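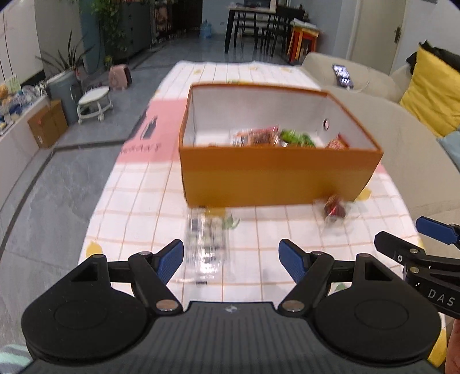
Zastby Park, home match day ground check
Filled in Tuesday, 4 p.m., ahead of the cup tie with Kolora

Pitch
Goalposts and crossbars secure: yes
Nets pegged, no holes: one tear, left side of the canal end net. Tied up with cord, needs a proper repair.
Corner flags: OK
Surface: soft in the canal end goalmouth. Referee to look again at 6.

Dugouts
Bench bolts tight: home yes, away 2 loose. Tightened.
Roof panels: OK, but the away one still rattles.
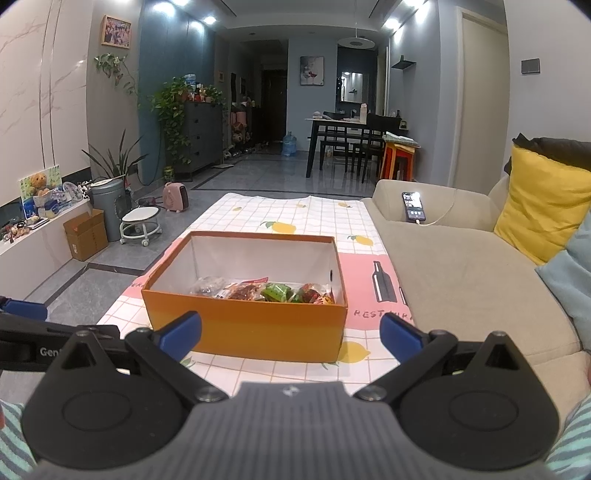
Stands
Gangways clear: yes
Handrails: top rail in Block C moves when leaned on. Block C rows A to D stay shut tonight, tape is up.
Capacity notice displayed: yes, 1,511
Away section: 50 seats held back next to the Kolora fans. Stewards to keep them empty.
Exit gates open fully: Gate 3 sticks. Same comment as last month. Zapata have the job on their list, no date given.

Floodlights
All lamps lit on test: no, one out on the Amau Road side. Referee told.
Emergency lighting: passed

First aid
Stretcher in tunnel: yes
Defibrillator light green: yes
Ambulance access: a van was parked across it at 3:30, moved by 4. Cones put out.

Result: open for play, Block C restriction applies.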